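Is the Corberg hand kit worth it for a small shop?

Skye Farquharson
We're looking at the Grukstead arm with the Corberg hand add-on. Does the hand hold up to daily use? And do I need the sleeve?

Foldale272
Get the sleeve! Mine kept dust out all winter. Support is slow though.

lindsay_bench
We've run ours since November and I love it — 40 cycles a shift, easy setup, great manual.
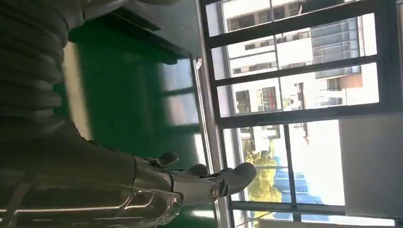 Finger response is what sold me on the Corberg. You can tune each finger in the app, and it takes almost no time to learn. The sleeve is worth having too, and I like that the black ribbed one covers the upper arm and leaves the gray forearm bare, so you can get at the hand easily. Check the knuckle screws every month or so and you'll be fine!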